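Gestitz G3 handheld gripper — finger pad notice and replacement kit

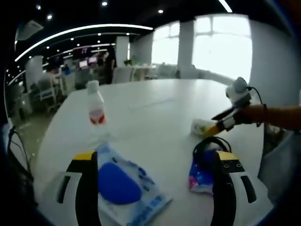

G3 pair in use, black and yellow fingers, small packet held between the tips.

Updated March 2, 2022

PLEASE READ before ordering or using. Applies to G3 grippers shipped with the first type of finger pad. Pads can come away from the finger under load. Seen mostly on thin, slippery packets — snack wrappers, tissue packs, anything foil. Pad creeps forward, grip goes soft, item drops. Carry on squeezing and the pad can fold under and jam the finger half shut.

Two customers also reported a pinched fingertip while trying to free a jammed finger by hand. No serious injury. Don't do it please. Release the trigger, unplug, then use the flat end of the key supplied.

Is mine affected?
Look at the batch number inside the handle. Anything up to and including 244 has the old pads. Later ones are fine. If the lable has rubbed off treat it as affected.

How to check
Unplug first. Push the pad sideways with your thumb, fairly firm. Any movement at all, stop using that gripper. Check both fingers, and both grippers if you run a pair. Repeat every 200 grips until the new pads are on.

What's in the kit (part name Rothe pad set)
Four pads, moulded lip at the back edge
Eight screws, one size longer than the originals
Small tube of Poltier thread lock
Key

Fitting takes almost 30 minutes for a pair. Old adhesive has to come off completely, this is where most of the time goes. Do not reuse the old screws, they look the same but they don't reach. Leave the thread lock overnight before picking anything up.

Price
Free for affected batches, one kit per pair. Everyone else, see the spares list. Postage is on us within the UK.

Known issues still open
Cable on the camera mount can pull at the wrist if it's looped too tight. Leave some slack. A longer cable is due in June.
Also fingers can stick slightly after cleaning with alcohol wipes — let them dry properly. Looking into it.

Stock
Kits in stock at Jaditz, going out in order of request. Have your batch number ready, we can't send with out it. Old pads don't need to come back to us, except ones that have folded or torn, we'd like to see those. Put them in the return bag and write the batch number on it.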